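Wunduvov Housing Association
Residents' Newsletter, March

Bedding, mattresses and the new collection rules

The contract for large-item pickup has changed hands. Starting this month Groteck collects from all 194 homes on the Ondieki and Naltine blocks, and the way mattresses and bedding are handled is different from before. The old arrangement, where anything left beside the bins by evening was gone the next morning, has ended.

A mattress now has to be booked. Call the office or fill in the paper form in the lobby rack, and you will get a pickup slot and a numbered tag. Tie the tag to the mattress where the crew can see it. Items without a tag will be left where they are, and the association will be charged for a second trip. That charge comes out of the same budget as hallway lighting and the laundry rooms, so please book.

Each home gets two free mattress pickups a year. Box springs count as a separate item. Crib mattresses do not count toward the two and can go out with any booked pickup.

Before you book, check whether the mattress needs to go at all. We get a lot of calls from people who are replacing one after five or six years when it could have gone longer with some care. Turn it end to end every few months. Strip it completely now and then and leave it bare for a few hours with the window open before the clean sheets go on. Vacuum the top and the seams with the upholstery tool. Creases in the cover are normal and don't mean the filling has failed. A dip that stays after you have turned the mattress is a better sign that it is finished.
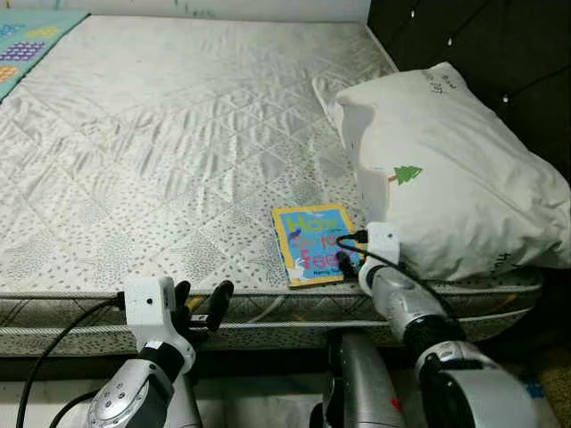 For stains, use cold water and a little dish soap on a cloth, and dab. Do not soak the mattress. Baking soda left on for an hour and vacuumed off will deal with most smells. If you use a washable protector, and anyone with small children should, wash it on the same day as the sheets so it doesn't get forgotten.

If you have seen bed bugs, or think you have, stop and call the office first. Do not move the mattress into the hallway, the elevator or the yard. Treatment is free to residents and we will not pass your name to your neighbors. Groteck will only take a mattress from a treated home if it is sealed in a heavy plastic bag, and we keep those bags at the office at no cost.

Sheets, blankets and pillows

Pickup does not include loose bedding. The crew will not take bags of sheets or pillows even if they are sitting on top of a tagged mattress. Clean blankets, sheets and towels can go in the textile bin behind the Naltine block, next to the bike racks. They should be dry and in a tied bag. Damp bedding spoils everything under it, and last fall a full bin had to be thrown out.

Pillows and comforters are harder. The textile bin does not take them because of the filling. Afia Owusu in the office has been calling animal shelters in the area, and two have agreed to take washed pillows and old comforters for kennel bedding. Bring them to the office in the morning, between 9:00 and 11:30, and they will be driven over when the storage closet is full. Feather pillows can't be accepted.

Children's bedding in good shape goes quickly at the swap shelf in the Ondieki laundry room. Cot sheets, small blankets and play mats with bright prints are usually taken within a day or two. Please put the size on a piece of masking tape if you know it. Anything still on the shelf at the end of the month goes to the textile bin.

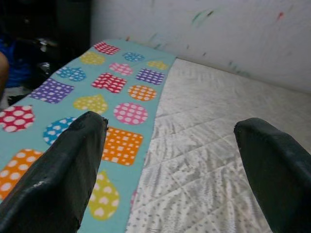

Laundry room hours and repairs

Both laundry rooms are now open from 6:30 in the morning until 10:00 at night. The last load should be started by 8:45 so that the dryers are free before closing. The large washer in the Ondieki block is the only one that should be used for blankets and comforters. Overloading the smaller machines has broken two door seals since the new year.

The association has set aside $3000 for laundry repairs. The first part of it will pay for the door seals and a new lint trap for dryer 4. If there is money left after that, we will replace the folding table in the Naltine block.

Report a broken machine by writing its number on the sheet by the door, along with what happened. "Broken" by itself does not help the repair person much. Refunds for lost coins are paid at the office during morning hours.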